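# Are we anywhere near a machine that can do the laundry? (folding, not washing)

**tumbledry_pat** wrote:

Starting this one because the Litum thread got locked and I still had things to say.

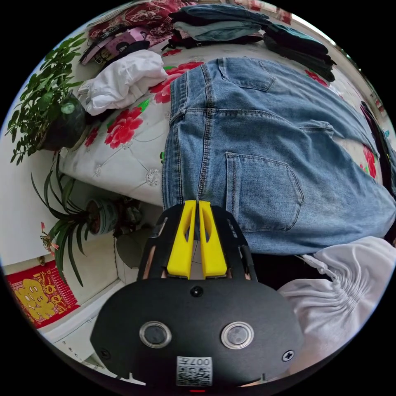
I have been following home robots since I bought my first floor vacuum, and folding is the chore I keep coming back to. Vacuuming is flat. Dishes are at least stiff, a plate is the same plate every time you pick it up. But clothes! Every shirt you drop lands in a new shape, and the machine has to figure out what it's even looking at before it does anything. Take a pair of jeans lying with the back pockets up, like the ones on the bed there. You and I see the pockets and the stitching and know right away which way is up. Now put them on a mattress cover with big red peonies all over it, with two yellow fingers to grab with, and tell me how easy it is to find the hem.

So my question for the group: do you think we get a machine that folds a normal basket of mixed laundry in a normal bedroom, at a price normal people pay? And when?

---

**gearhead_mekisville** wrote:

I work second shift at a parts plant outside Mekisville and we have had arms on the line for years. They are great. They are also bolted to the floor, and the part comes to them in the same tray in the same spot every single time. Move the tray an inch and you get a fault light and a guy with a radio walking over. I was that guy for a while.

That's my whole answer, I guess. Shop floor, yes, if you build the shop around the machine. My bedroom, no. I am not building my bedroom around a machine.

---

**Quillback** wrote:

> Move the tray an inch and you get a fault light

That's old gear though. We got an Ikonen cell in April for bin picking and it takes parts out of a heap, all jumbled up. It misses some, sure, then it just goes back in and tries again. The tray argument was a good one when I started out and I don't think it holds now.

---

**gearhead_mekisville** wrote:

Jumbled up metal parts. They don't bend. Throw a bath towel in that bin and get back to me - I'll wait.

---

**Quillback** wrote:

OK fair, I wouldn't want to see it try a towel. But you said an inch!

---

**sockdrawer** wrote:

I had a Minow on preorder for the longest time and finally canceled. The demo was T-shirts. All T-shirts, all the same size, fed in one at a time by a person who had already shaken them out and lined up the shoulders. By the time I've done all that I am most of the way to a folded shirt. Jeans were "coming in an update." Fitted sheets weren't mentioned at all and I think we all know why.

They wanted 2,093 dollars for it too. I can put up with a lot of folding for that.

---

**tumbledry_pat** wrote:

Ouch. I was on that waitlist too, I just never put money down. Did you get your deposit back?

---

**sockdrawer** wrote:

Yes, minus 25 dollars for "processing." I let it go.

---

**mrs_linttrap** wrote:

I'm going to disagree with almost everybody. I think you are all asking for too much. I don't need it to be fast and I don't need it to be neat. If it takes 10 minutes on one pair of pants while I'm at work, who cares? I'm not standing there. My hands hurt most mornings and I would take slow, ugly folding over none at all. My kids fold badly and I have kept them.

The speed thing comes up every time in these threads and I think it comes from people who are used to factories, where the clock matters.

---

**gearhead_mekisville** wrote:

You got me there, I do think in parts per hour. I hadn't looked at it from the other end.

I'd still worry about it being left alone. When our arms go wrong they go wrong hard. What happens when it catches a zipper and keeps pulling?

---

**mrs_linttrap** wrote:

Then I lose a pair of pants. The dryer has eaten worse.

---

**Quillback** wrote:

A soft grip and a force limit takes care of a lot of that. What bugs me more is thin stuff. Denim is kind of the friendly case, it's heavy and it has thick seams you can get hold of. Anything gathered or stretchy or with a drawstring is where I'd expect trouble, because it bunches up the second you touch it and then you can't tell an edge from a fold.

My guess is we see a decent one for hotels and commercial laundries first, flat sheets and towels, with a home one years after that. If it ships under 1,000 dollars I'll buy it the same day and post the results here, good or bad.

---

**sockdrawer** wrote:

Holding you to that. I want to see it do a pile of socks, and they have to match.

---

**tumbledry_pat** wrote:

I'd settle for it finding both socks. Is anyone here running one of the commercial towel folders? I'd like to know how often you have to clear a jam.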